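The turnaround at Merkova began, as its chief executive tells it, with a kettle. Head office had one on every floor, the plant at Etside had a single one for the whole night shift, and in her first week she walked from one building to the other and noticed how long the line was.

"I know it sounds like a small thing," she says, settling back into her chair with a mug of her own. "But you can read a company's accounts by looking at who has to wait for what. We were spending money where the visitors could see it, and we were starving the place where the parts got made."

Merkova makes door hinges, latches and window regulators for carmakers, and when she arrived it had lost money for 2 years running. The bank was nervous, the largest customer was openly shopping around, and the family that still owns a third of the shares couldn't agree on whether to sell. She took the job anyway, against the advice of nearly everyone she asked, her husband included. (He has come around, she tells me, though he still thinks she should have asked for a bigger pension.)

We are talking in her office at Pratimlow, a plain room over the loading bay, with trucks backing up under the window every so often so that she has to stop and start a sentence again. She doesn't seem to mind. She is a generous talker, the kind who answers the question you asked and then the one you ought to have asked, and I came away with far more in my notebook than I can fit in here.

The first big decision was to give up a contract. It was a large one and it looked wonderful in the sales figures, but every latch that went out under it lost a little money once the freight was counted properly. "The sales team thought I'd gone mad," she says. "And I understood that, I really did. They had worked so hard to win it. I went and sat with them for a whole afternoon and we did the sums together on paper, line by line, until we all got to the same ugly number."
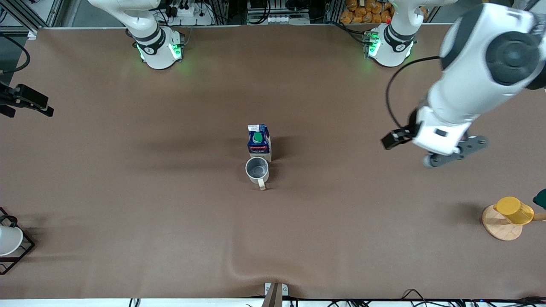

After that came the unions, and she chooses her words more slowly on this subject. The agreement signed in November froze pay for 24 months in return for a promise that neither plant would close. With Merkova back in profit this spring, people on the shop floor have begun to ask, quite reasonably, when they will see some of it.

"They're right to ask," she says. "If I stood in front of them and said the cupboard was bare, they'd laugh at me, and they'd be right to do that too. They can read the results as well as you can. What I've said is that we'll open the talks early, and I'll bring the real numbers with me."

How early? She smiles and looks out at the trucks. Before the freeze runs out, is as far as she will go, and she adds that she would like the unions to hear the date from her before they read it anywhere else.

Then there is Bangash, the larger rival that has made 2 approaches for the company and been turned away both times. I expected her to be dismissive, and she was nothing of the kind. She likes their factories and she thinks their people are good. Her trouble was with the price, and with a plan that would have moved all the tooling out of Etside.

"The first offer came when we were flat on our backs, and it was priced that way," she says. "The second was better, I'll give them that. But by then we could see the order book filling up again, and I couldn't look at the shareholders and tell them this was the moment to let go. If somebody comes along with a fair number and a proper plan for both sites, the board will read it. That's our duty, whatever I feel about it."

And what does she feel about it? She laughs, and takes her time — another truck is backing in, and the whole window hums. "I'd be sad for a week," she says at last. "And then I'd want to know who was going to look after the customers."

Those customers are her main worry for the rest of the year. Orders stopped almost overnight when the car plants shut in the spring, and although most have come back, they come in fits and starts, a rush one week and silence the next. She is holding more steel than she would like and has put off a new paint line at Pratimlow until she can see a little further ahead.

Before I leave, I ask about the kettles. Etside has its own on every line now, she says, and head office is down to one, shared, at the far end of the hall. She walks me down to the loading bay herself, still talking about freight.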